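Search articles, plans, back issues Go

8 min read

MAKE ROOM ON THE COUNTER
A home-built arm, one kitchen, and a whole lot of wooden toast

2026-01-20

It started in August with a box of motors and a bad idea. The bad idea was that a robot arm could be built on a kitchen budget, in a kitchen, and would then do kitchen things. I had the first joint turning by the end of the month. The rest took a good deal longer.

Parts first, everybody asks. The motors are Arnero, the small ones, secondhand, 95 dollars for the lot. The controller board is a Trusstead, bought new after I cooked the cheap one. Most of the brackets got cut at Clinstead, the shared shop across town, where a monthly pass gets you the saw, the drill press and two printers that mostly work. Screws from everywhere. I have spent 616 dollars so far and I stopped writing it down after that.

Why the kitchen? Good light, solid counter, outlets. And the jobs are small and annoying in the right way. A slot is a slot. Either the slice goes in or it jams on the rim. I use wooden toast, rounded corners, same thickness every time. Real bread crumbles and changes shape on you, and you can't tell if the arm missed or the bread gave up. 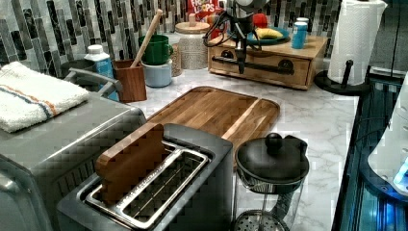
The first weeks were all cables. Every run too short or too long. Too short and the wrist yanks a plug out halfway through a move, too long and the loop catches on whatever is standing near by. I rerouted the bundle more times than I rebuilt anything else. If you're planning your own, leave slack at the wrist, tie it loose at the elbow, and move the joint thru its full range by hand before you power up. By hand. All of it.

Next problem, grip. Fingers that hold a flat slice fine will squirt a round thing clear across the counter. I tried rubber tape, then foam, then the rubber tape again. The Wojcik guide (the old stapled one, they have a copy at Clinstead) says to slow the last inch of every move and I ignored that for weeks. Dumb. Slowing down fixed more misses than any pad did.

Then the wrist camera. Small, cheap, cable thin as string. From up there a room full of stuff turns into edges and grain and half a word off a bag, and you begin to see what the software is up against. Wood on wood is rough. Plastic that folds and shines is rough too. I'd been blaming the motors for things that were really a seeing problem.
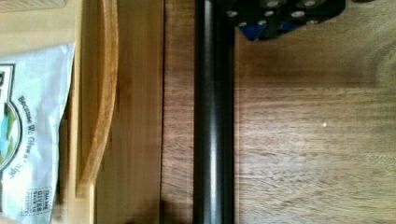

What should a first-time builder spend the most time on?

The base and the wiring. A base that shifts even a little throws off every move that comes after it, and no amount of tuning gets that back. Clamp it, mark where it sits with tape, check the tape each morning. Then wiring. Then, way down the list, the clever stuff.

I set myself a target of 1000 tries on the toast. Nearly there. Misses come in bunches, usually after I've bumped something or changed a setting and forgot to put it back. Keep a notebook. Mine is ugly and has coffee on it and it's saved me more hours than the Trusstead manual has.

Next up is a second camera, fixed this time, and better finger pads. Maybe a drawer. Drawers look easy. The pull is the hard part, the arm wants to go straight and the drawer wants to go its own way, and one of them has to give.

Comments (3)

gluestick_ray: What gauge wire at the wrist? Mine keeps breaking at the crimp.

mtn_tinker: Slow the last inch. Printing that out and taping it to my bench.

oldsolder: Would of liked a parts list. Good read tho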